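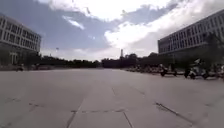

Chapter 2
Who Is a Public Square For?

Planners like to say that open space brings people together. It is a pleasant claim and it appears in almost every design statement written in the past fifty years. Students should be slow to believe it. Space does very little by its own effort, and a great deal of what is said about squares was written before anyone had tried to eat a sandwich in one.

Take the scheme at Erwood, where the developer Grarham promised a "living room for the town". The brochure showed jugglers.

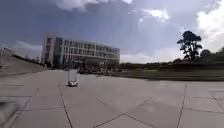
Dorota Wysocka spent one January and the spring after it recording who used the Erwood square and for how long. Of the 228 people she followed on foot, 33 stopped at all. The rest crossed by the shortest line and left. The developer's own figure was 4,000 visits a day, but a visit meant anyone passing a sensor at the edge, so a person going out for milk and coming home was counted twice.

We will meet this trick again in Chapter 5.

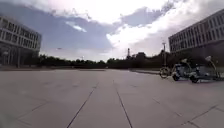
Figure 2.1 Paved plaza with a multi-storey building to the left.

Supporters of large squares have an answer, and it deserves a hearing. Esther Laizer argues that emptiness has a value of its own – a town needs somewhere for the march, the market and the funeral, even if these are rare. Perhaps so. Her examples, though, are nearly all old market places with shops on every side, and it is hard to say how much of their success belongs to the space and how much to the bakers.
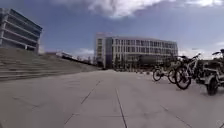

2.1 Measuring Use

Before we can argue about whether a square works, we have to agree on what counts as using it. Counts of people passing through are cheap to collect and easy to inflate. Length of stay is a better guide, but it takes patience, and it treats someone waiting for a late bus as a satisfied customer.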